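Horar Street Clothing Swap and Mending Circle
Minutes of the spring planning meeting, March 8, 2022
Upstairs room at the Davton library

I'm taking the minutes again, so you get them my way, with apologies to whoever liked the tidy ones from last fall (I liked them too, I just can't write like that). If I got something wrong, tell me before the next meeting and I'll fix it.

We started at seven, or a bit after, once the key to the upstairs room had been found at the front desk. Last meeting's minutes were read and accepted with one change: the winter swap closed at four, not five. I had five in there because I was still folding pants at five.

How the winter swap went

Really well! We had 169 items brought in and 106 went home with somebody new, which is our best winter so far. Most of the coats were gone in the first hour. Kids' snow pants went fast too, and we could have used twice as many. What didn't move was what never moves: formal wear, belts, and men's dress shirts with big collars. We agreed to stop taking belts. There was one vote against, from a person who has apparently found two good belts with us, and that's fair.

A few people said the line at the door was confusing, with folks dropping off and folks waiting to shop all in the same hallway. For the next one, drop-off goes through the side door by the bike rack and shopping goes through the front. I'll make the signs. Last time I made them in pencil and you couldn't read them from the sidewalk, so marker this time.

Leftovers

The 63 leftover pieces took up most of this part of the meeting. Soltani, the cleaners on the corner, have stored our boxes in their back room since the swap, and they've been very nice about it, but they need the shelf back before April. We talked about three ideas: keep the good stuff for the next swap, give it to the church sale, or cut up the worn-out things for patches and rags. We ended up doing some of each. Winter things in good shape stay with us, in two boxes that will live in my garage. Everything for warm weather goes to the church sale. The rest goes to the mending circle as practice fabric.

Somebody asked if we should wash everything again before storing it. Long talk about moths. I learned more about moths than I planned to on a Tuesday night - the short version is that clean wool in a closed box is fine, and dirty wool in an open box is dinner. So yes, we wash the knits again, by hand or on the gentle cycle, flat to dry, and the boxes get real lids. No more garbage bags.

Knitwear sorting

We went back and forth on what counts as "good shape" for a sweater. Some of us put anything with a tiny hole in the mending pile and others would happily wear it for ten more years. We settled on this: a small hole at a seam is fine to put out, with a safety pin and a paper tag next to it so people know. Holes at the elbow or the front go to mending first. Pilling doesn't matter, that's what the little shaver is for (we own one, it's in the supply tin, please put it back in the supply tin).

Missing buttons are a separate problem. A lot of cardigans come in one short and then sit on the table all day looking sad. From now on, if you're sorting, check the buttons and the inside seam for a spare before you fold. If there's no spare, the cardigan goes to the button table with its arms crossed over the front, and that's our signal.
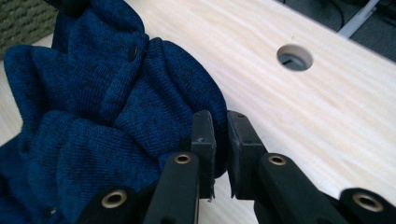 Dark blue knit with a small round button, crumpled.

I also want it in the minutes that folding beats hanging for heavy knits. We had them on hangers in the fall and the shoulders went pointy. We don't have enough table space to lay out every sweater, so we'll stack them by size, smallest at the window end, and someone will have to go by every half hour and restack. It's a boring job and I volunteered for the first hour. The second hour is still open.

Mending circle

The circle meets every other Thursday and has been getting fuller, to the point where we ran out of chairs in February. Good problem! The library says we can have the bigger room if we reserve it ahead, so we'll reserve through the summer. We also want to split the evening in half: first part for people who have never threaded a needle, second part for anyone with a project. There was some worry that beginners would feel shoved out the door at the halfway point. They can stay as long as they like, we just want to be sure there's someone sitting with them at the start.

Requests for things to learn: darning socks, replacing a zipper (two people offered to watch, none offered to teach), hemming jeans so they don't look hemmed. We'll do socks first. Bring your own sock.

Money

There's $58 in the envelope. That's after paying for tags, pins and the cookies. We'd like to buy two more folding racks for the next swap, and the ones at Fudance were what most people had in mind, but I haven't been in to look at prices yet. We agreed that if both fit in the budget we get both, and if not we get one and borrow the other from the school again. The donation jar stays out at the swap. No suggested amount on it, same as before. This got talked about for longer than I'm writing down.

Date for the spring swap

A Saturday in April, and we could not pick which one. The first weekend clashes with the street cleanup and the last one is close to the end of school break, so it'll be one in the middle, whichever the library can give us. I'm calling them tomorrow and will email everyone.

Other things

The lost and found from winter still has one gray mitten, a reusable coffee cup and a set of keys on a green ribbon. Keys!! If they're yours, please come get them.

Someone suggested a kids' corner with crayons at the spring swap. Everyone liked it. The crayons need to be washable and the corner needs to be far from the white shirts.

We also got asked about taking shoes. No decision. Half of us think yes if they're clean, the other half have smelled the box from two years ago. It goes on the list for next time.

To do before we meet again

Me: signs, call the library, email the date, prices on racks, garage shelf.
Sorting group: move the boxes out of Soltani, wash the knits, find lids.
Mending circle: reserve the big room, sock night.
Church sale drop-off: whoever has the station wagon, you know who you are.

We finished at ten to nine. There was banana bread left and it went home with the person who stacked the chairs.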